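3.2. Material: el equipo de sobremesa y su estado de partida

Los equipos del lote Ollar llegan al taller de Kenditon tal como salen de las oficinas, sin limpieza previa. Torres de formato medio, chapa gris por dentro, frontal negro. En total 1,783 unidades inventariadas al cierre del registro (26 de febrero de 2021), casi todas con la misma distribución interior, lo cual simplifica bastante el estudio. Quedan fuera los portátiles y los equipos todo en uno.

Para el análisis se separaron 100 torres. Criterio de inclusión: placa base presente, fuente presente, caja sin deformar. No se exigió que arrancaran. El disipador y el procesador se retiran en una fase anterior (véase 2.4), en otro puesto, y van a un circuito de recuperación propio; por eso el tiempo de extracción de ambos no figura en la Tabla 2.

La torre se trabaja tumbada, con el panel lateral fuera y el interior hacia arriba. Probamos también en vertical, según la guía de Cozma, pero el cableado cae sobre la placa y estorba. Tumbada, en cambio, quedan a mano casi todos los tornillos salvo los de la fuente, que entran por detrás. La Figura 3 corresponde a una torre abierta en la plataforma ranurada de aluminio: zócalo vacío con su marco de retención todavía puesto, tarjeta gráfica negra sobre la placa, fuente plateada en la esquina inferior izquierda y, a la derecha, la jaula metálica de discos, con cables naranjas y rojos y dos cables SATA azules en torno a su base.
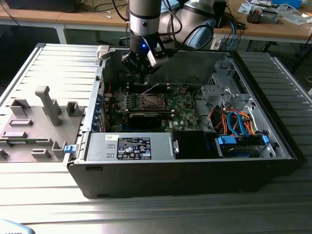 Figura 3. Interior de una torre de sobremesa sin panel lateral. A la izquierda, contigua a la caja, la placa de fijación gris impresa en 3D.

3.3. Orden de desmontaje

El orden no es indiferente. Se compararon 4 secuencias, todas con la misma herramienta. La que mejor funcionó, y que adoptamos en adelante como secuencia Ivden:

1. Cables de datos. Se sueltan primero del lado de la placa, luego del disco.
2. Tarjeta gráfica. Tornillo del soporte trasero, pestaña de la ranura, tirar recto. Ojo con la pestaña, se parte con facilidad en cajas viejas.
3. Discos y bandejas. Los clips de plástico se presionan a la vez por ambos lados; si se fuerza uno solo la bandeja se cruza.
4. Fuente de alimentación. Desconectar todo el mazo antes de tocar los tornillos.
5. Placa base. Al final, con el interior ya despejado.

Las otras tres secuencias empezaban por la fuente. Resultado peor: el mazo arrastra los conectores SATA y hubo que repetir pasos. En cinco torres el conector de datos quedó dañado, todas ellas del grupo que empezaba por la fuente. Muestra pequeña, desde luego, pero la diferencia se mantiene al separar por año de fabricación.

Sobre los cables: el mazo atado en la base de la jaula es el punto más lento de todo el proceso. Las bridas de fábrica van muy prietas y no hay sitio para el alicate. Se cortan, no se recuperan. Los cables en sí se clasifican aparte, datos por un lado y alimentacion por otro, sin distinguir color.

Los tornillos se agrupan por rosca y no por procedencia. Perdidas mínimas. La etiqueta reglamentaria de la fuente se anota antes de retirarla (modelo, potencia, código de barras) dado que despues, apiladas, ya no hay forma de leerla sin volver a sacarlas.

Queda pendiente la repetición con las torres de la entrega de septiembre, que traen jaula remachada y no atornillada. Para esas el paso 3 habrá que revisarlo entero.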